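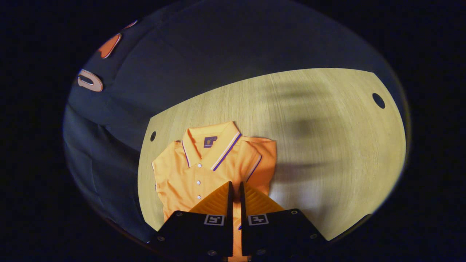 Orange polo, purple and white stripe on the collar.

Home Diary Scores Gear Links Contact

July 25, 2018
Posted by the Eto bench diary

My legs are toast. We played Schwaiger tonight in the summer league and lost by two, and I'm still sitting here with an ice pack going soft on my knee, typing with one eye on the clock.

First half was all ours. I hit my first three shots (corner, corner, and one off the glass that I did not call) and then I got it in my head that I was a shooter, so of course the next five went nowhere near. Their center is enormous and very polite. He says sorry every time he knocks you down, and he knocked me down plenty!

We were up nine at the break. Then they went to a zone and we just stood there passing the ball around the outside like it was hot. I kept yelling for somebody to flash to the middle and then remembered that was supposed to be me. Final score was 84 to 82 and I had the ball with six seconds left. Drove left, lost the handle, out of bounds off my own foot. I've been replaying it since the parking lot.

The gym at Troltonus has a new floor, by the way, and it's so much nicer on the shins than the old one. The rims are still tight. There were 294 people in the stands if you believe the guy on the microphone, mostly there for the late game, but a crowd is a crowd and I did play a little harder when they got loud.

Bromex is up next and they haven't lost all summer. They press the whole game, so I need to get my wind back. I've been skipping my runs, and by the third quarter tonight I was holding on to my shorts at every whistle. So, runs. Early ones, before the heat. And left-hand dribbling in the driveway until the neighbors complain.

I also looked up my career points, which I keep in an old notebook going back to my first season here. 3,388 with tonight's eleven added in. I'd love to get to 3,500 before the fall league starts in October but that would take a hot streak I don't see coming, not with this knee.

Okay, the ice is all water now. There's leftover chili in the fridge and I'm having it cold, standing up.

Contact | Copyright 2018 Eto bench diary | Back to top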